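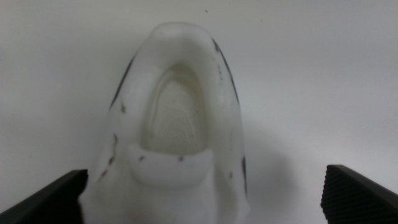
Dear Blair,

I promised you a proper letter once the spring work was behind us, and I'm sorry it has taken until 9 July 2023 to sit down and write it. You have been patient with us, and so has everybody at the Cilico Fund. Most of what I have to tell you is good, so I'll start at Doherty Landing and work my way upstream.

The walk-in access at Doherty is open. When you came out in February you had to climb down that clay bank holding on to an alder, and I still remember your face at the bottom of it! There is a real path now, with log steps set into the steep part and a switchback where the old one washed out. Ignacio Greenberg laid out the route, and he was right to hold out for the longer line even though it cost us extra digging. I have carried a canoe down it twice and only complained once. The parking pull-off was graded the same week, and there's room to turn a truck around without backing onto the county road.

Above the landing, the trail along Guststead Creek now runs 1,000 feet farther than it did last year, up to the beaver meadow. We had hoped to reach the second footbridge, and we haven't. The ground was too soft all through the spring, and it made no sense to cut a tread that would turn to soup under the first pair of waders. We would like to finish that stretch in the fall, after the water drops, and I'll come back to what this does to the budget.
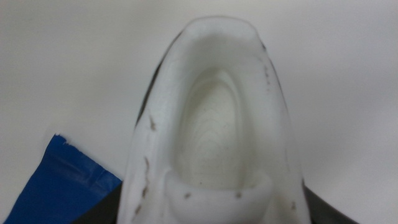
*White shoe, seen from the heel end.*

The youth fishing days have been the happy surprise. We ran 11 of them and signed up 143 kids, which is more than the Tunonwood club has ever had on its books, grown-ups included. We borrowed rods for the first few and then bought our own out of the equipment line (receipts are in the packet). Brook trout were scarce on the early dates and the bluegill in the mill pond did most of the teaching. One girl caught the same bluegill twice, or so she told us, and she had given it a name by the second time, so I'm inclined to believe her.

The part that needs more work is the landowner side. Two of the three easements are signed and recorded. The third covers the old hayfield below the bend, and the family there wants to know more about where hunters will be allowed in the late season, and how close to the barn. They are fair questions. I have been over for coffee and pie several times, and I think we are getting somewhere, but I don't want to give you a date and then have to take it back.

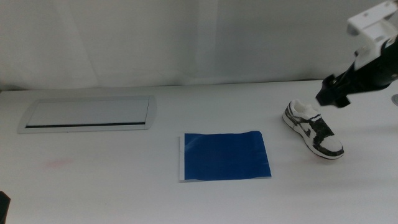
Roscoe Marchetti feels we should have gone to the family with a map in hand before we ever brought up the easement, and that a marked setback from the barn would have settled most of their worries in one evening. He told me so at the last work day, kindly enough, and offered to walk the line with them himself. I've taken him up on it.

On money, we are in decent shape. The path at Doherty came in $411 over, mostly for gravel, and the delayed trail work means that line is underspent for now. With your blessing, we'd like to cover the gravel from it and carry the rest into the fall, when we'll need it for the footbridge approach. If you would prefer a formal request, tell me which form and I'll get it to you.

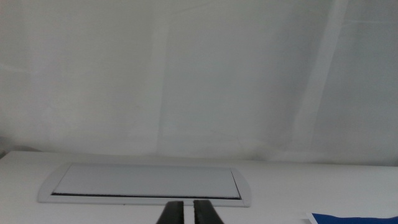

*White curtain behind the tabletop.*

Between now and cold weather we plan to finish the trail to the footbridge, put up the regulation signs at both ends, and hold one evening for new hunters on asking permission and being a good guest on private land. Dexter Brannigan has the signs in hand.

Come out and see it if you can. The evening hatch is good just now, and I can lend you boots.

With warm thanks,

Ansel Szabo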